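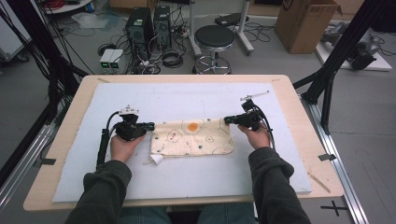 I-hsuan Peng wrote, in comments on an earlier draft, that we had treated the care tag as something people either read or ignore, and that a third group, those who cut it off on the day of purchase, deserved its own place in the analysis. We agree, and have recoded the interviews to allow for it.

Figure 2. Printed cloth with a small white tag at the lower left corner, the tag folded over.

4.2 Removal of care tags

Of the 127 households that took part in Jukora and Jakano, 105 completed the laundry diary in full and are used in this section. Diaries with gaps of more than 11 days were dropped. Each household was asked to enter every item washed, the setting chosen, and whether the item still had its tag when it went into the machine.

Removal was most common for items worn or used next to the skin. People spoke of scratching at the neck and waist, and of tags that stiffened after a few washes. Household cloths, such as dish towels and napkins, were treated differently. Their tags were often left in place but seldom read, and on small pieces they tend to curl or fold over (Figure 2), which hides part of the printing. One woman in Jakano kept removed tags in a jar beside the detergent. She could no longer match most of them to the clothes they came from.

Farkas and Stutero argue that people who remove tags wash at higher temperatures than those who keep them. Our diaries give this only weak support. The two groups chose the same default cycle for most loads, and the difference appears mainly in wool and in items marked for hand washing. In Jukora, where many apartments share machines in the basement, the choice of cycle depended more on how many people were waiting.

We did not test whether larger print would change any of this. Several diary keepers asked for it, and two suggested printing the symbols on the fabric itself. The cost of doing so is taken up in Section 5, together with the problem of ink that fades before the item wears out.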